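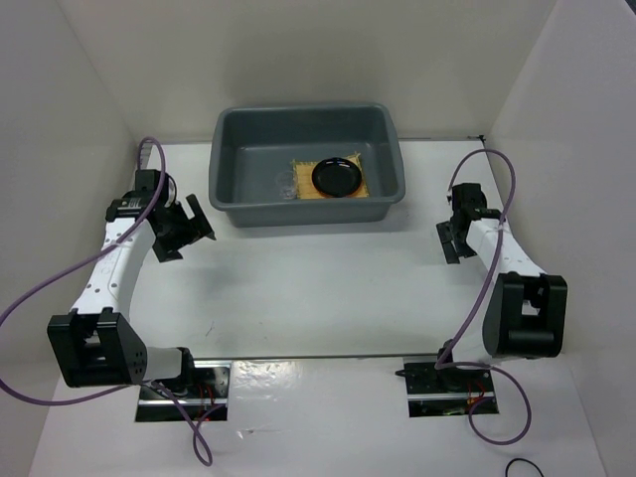
Para que serve uma bacia de lavar louça?

Lavar a louça parece uma tarefa simples, mas tem uma ordem. Uma bacia de plástico ajuda a manter essa ordem.

A bacia é uma caixa sem tampa, com fundo liso e paredes altas. A borda costuma ser enrolada para fora, o que dá mais firmeza ao plástico e deixa os dedos segurarem melhor. Muita gente põe a bacia dentro da pia. Outras pessoas usam a bacia em cima da mesa, para juntar a louça suja depois do almoço e levar tudo de uma vez.

Por que usar uma bacia?

Uma torneira aberta gasta muita água. Uma bacia pequena se enche com cerca de 4 litros, e essa água dá para lavar vários pratos e copos.

O que vai na bacia?

Pratos e copos podem ir juntos, mas com cuidado. Um copo transparente quase some contra um fundo cinza, e dentro da água some mais ainda — por isso olhe bem antes de pôr a mão. Um prato preto é fácil de achar.

E a esteira?

Uma esteira de palha ou de bambu protege a mesa quando o prato está quente. Se ela for para a bacia junto com o prato, tire-a antes de pôr a água. A palha demora a secar e pode criar mofo. Para limpar, basta sacudir e passar um pano úmido. Com o tempo, as beiradas desfiam um pouco, e isso é normal.

Em que ordem lavar?

Primeiro os copos, que têm menos gordura. Depois os pratos. As panelas ficam para o fim, com água nova. Facas não entram na bacia: peça a um adulto para lavar essas peças separadas.

Texto de Alfie Gosling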